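The Woman Who Irons Other People's Napkins

Yaa Lamptey has been renting out tableware from a former tire shop in Castwood for long enough that brides she once supplied now send her their daughters. She owns 3024 spoons. She would like it known that she used to own more.

"People don't steal forks," she says, pouring coffee. "They steal spoons. I have a theory about soup, but my husband has asked me to stop sharing it."
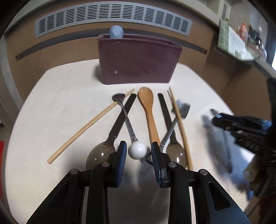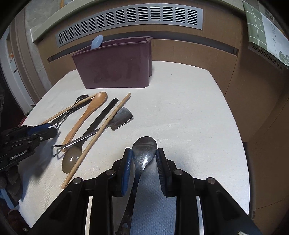
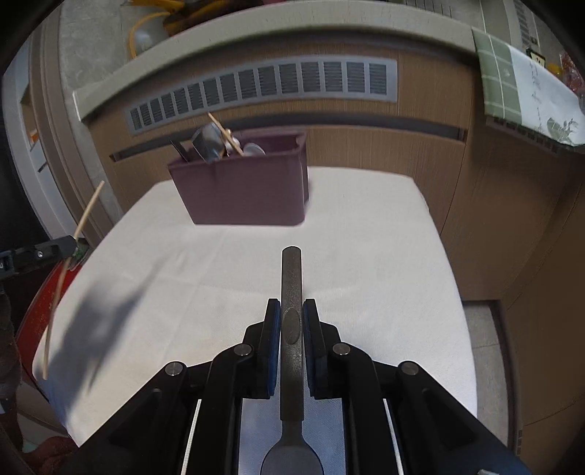
Spoons, a bin and a white-covered table.

The trouble with white

Lamptey started out with 400 plates and a van with one working door. Linen came later, against her better judgment. Colored cloths forgive a lot, she says, and customers always ask for white.

"They want white, and then they serve beets. I had a retirement party in November with beets, red wine and a chocolate fountain. I took those cloths out of the bag and just sat down for a while."

Her fix is cold water, patience and a powder she won't name. Her assistant, Kaj Ragnarsson, won't name it either, though he does admit that it smells like a swimming pool.

On being asked for advice

Customers call late, usually to find out which side the knife goes on. She tells them the right, and that their guests will be looking at the bread. One man wanted to know if he could seat 103 people at tables for 60.

"I said yes, if they like each other." She thinks about it. "He called back and ordered more tables."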